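Laundry room redo, start to finish. Long thread, posting it in pieces while the dryer runs.

First post is about detergent, because detergent is what got me started.
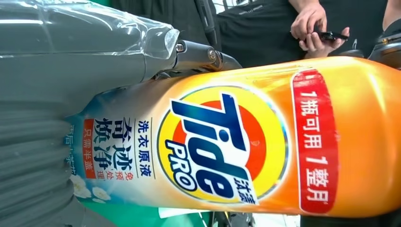
I do all the laundry in our place and I had never once thought about how much I pour. I filled the cap to the top every time. Everybody I grew up with filled the cap to the top.

Then I switched to a bottle of Tide PRO with a Chinese label. One tag on it says 只需半盖, only half a cap needed. There's also a red banner that says 1瓶可用1整月, one bottle lasts a full month. I had been going through detergent much faster than that.

So in September I started doing half a cap. Same machine, same clothes, same settings.

The towels changed first. They had been getting stiff and I blamed the water. After a few washes at half a cap they were softer and they dried me off better. I had been leaving soap in them for years.

If you want to check your own towels, run a load of clean ones on warm with no detergent at all. Look through the door halfway in. Mine made suds. That was old soap coming out.

I ran that load twice. The second time the water was mostly clear.

A reply asked if half a cap is enough for work clothes. For me, yes. I have a few pairs of pants that get real dirt on them and those I shake out over the porch rail and rinse first. Then they go in with everything else.

The label also says 免预处理, no pre-treatment. I still rub a little detergent on shirt collars before they go in. Habit. It takes a few seconds and I'm standing there anyway.

OK, the room itself.

It's a closet with a washer and dryer side by side, one shelf above, and a gap on the left just wide enough to lose things in. The door folds. There's a light with a pull string.

The shelf was the problem. Everything went up there - detergent, two old boxes of dryer sheets, a bag of clothespins, light bulbs, a can of paint from before we moved in, picture hooks, a flashlight with no batteries.

I took all of it down on a Friday night and put it on the kitchen floor. I recommend doing this at night after the dishes are done, when no one needs the kitchen.

What went: the dryer sheets, which had no smell left. The flashlight. A stain stick that had dried to a crumb. Three half bottles of fabric softener in three different scents.

I poured nothing down the drain except what I could use. The softener went to a neighbor who likes it. I stopped using it when the towels got better.

The paint went to the hardware store, which takes old cans. Check with yours before you carry it over. I carried mine over twice, first time they were closed.

With the shelf empty I could finally see it. It was bowed in the middle. Somebody had put it up with a bracket on each end and nothing between them, and the wall behind it had a gray line where the board had slipped.

I bought a new shelf kit from Grenderent. It was $62 with the brackets. You can do it for less with a plain board from the lumber aisle, but I don't own a saw and I wanted it to fit without cutting.

It comes with three brackets. Find the studs. My studs were not where the spacing said they should be, so I ended up with two brackets in studs and the middle one on an anchor.

I've had it up for weeks with full bottles on it and it hasn't moved. I keep the heavy things at the ends, over the studs.

A note on height. The old shelf was so high I had to reach over the washer on my toes to get the detergent down. A full bottle is heavy when it's above your head and slippery down one side.

I put the new one lower, so I can get a hand all the way around a bottle without stretching. The washer lid still clears it by the width of my fist. Measure with the lid open. I measured with it closed the first time and had to patch a hole.

While the washer was pulled out I cleaned behind it. I'll spare you most of that. Lint, a lot of coins, a sock I had already thrown away the partner of, and one of those plastic collar stays.

Also checked the hoses. The cold one had a small bulge near the tap end. I replaced both. If yours are rubber and you don't know how old they are, go look at them tonight.

Turn the water off first. I know everyone knows that. I turned off the wrong one and got a wet sleeve.

The dryer vent was the bigger job. I had been cleaning the lint trap every load and thought that was the whole thing. The duct behind it was packed for the first couple of feet.

I used the vacuum with the skinny attachment and then a brush on a long rod. Outside, the flap had been stuck partly open with lint. It swings now.

Towels used to need two cycles. They need one. I'd put most of that down to the vent and some of it to less soap in the towels, but I did both the same week so I can't tell you how much is which.

Next, the gap on the left side. I put a rolling cart in it, a narrow one from Lultlow with three levels. It was on sale and I can't find the listing now, sorry to the people asking.

Top level: clothespins, a mesh bag for socks, a small dish for whatever comes out of pockets. Middle: rags. Bottom: the iron, which I use maybe twice a year.

The dish is the best part of the whole room. Everything from pockets goes in it, and whoever is missing something looks there first. Right now it has a key, two hair ties and a screw.

The cart rolls forward when the washer spins. I stuck a folded rag under the front wheel. Will find something better.

Total so far, since people always ask. Shelf, cart, hoses, duct brush, anchors, patching stuff, one light fixture I'll get to in a second. It came to $285. I had set aside more than that for it.

The light. The pull string fixture worked fine but the bulb was dim and yellow and I couldn't tell navy from black. I swapped the fixture for a flat one and put in a bulb rated equal to 100 watts. I can see stains now. There are more of them than I thought.

If you're renting, leave the fixture and change the bulb. That's most of the difference.

Detergent storage, because two people asked. I keep one bottle open and one behind it, and that's all. When the open one is done I bring the other forward and put detergent on the list.

I used to buy whatever was on sale and stack it. At one point I had 5 bottles up there, all started. That's part of how the old shelf got its bend.

Cap goes back on the bottle right after pouring. If I leave it on top of the washer it walks off the edge in the spin cycle and leaves a blue smear down the side. I wiped a lot of that off the wall.

I also drew a line inside the cap with a marker at the halfway point, so that anyone else in the house pours the same amount. The marker wears off. I redo it when I notice.

Sorting. I tried the three bags thing - lights, darks, towels - and gave up on it after a month. We have two baskets now. One for towels and sheets, one for everything else. Everything else gets washed cold.

New jeans go in alone the first time. One red sweatshirt is also not trusted.

I do a load most mornings before seven and move it over when I make lunch. Weekend laundry days made me miserable. One load a day is nothing, and there's never a pile on the chair.

Sheets are the exception. Those go in right after breakfast on the day I strip the bed, or I'm making a bed at ten at night.

Folding happens on top of the dryer now that the top of the dryer is clear. I put down an old bath mat so things don't slide. It also cuts the rattle.

Someone asked about the smell in front loaders. Mine's a top loader so I can't help much. I leave the lid up between loads and wipe the rim. The dispenser drawer on my parents' machine pulls all the way out, and theirs was black underneath, so look there.

What I haven't done yet: paint. The patch is still white on a beige wall. The folding door sticks at the bottom. I want a short rod under the shelf for shirts, and the one I like is from Zalia and out of stock.

Small update after the weekend. The middle bracket is still tight. I tried the cart with a rubber doorstop and it holds better than the rag did.

Another update. I tried a third of a cap on a small load of T-shirts. They came out fine. I wouldn't do it with the work pants.

Dryer just buzzed. Going to fold these and I'll answer the hose questions after.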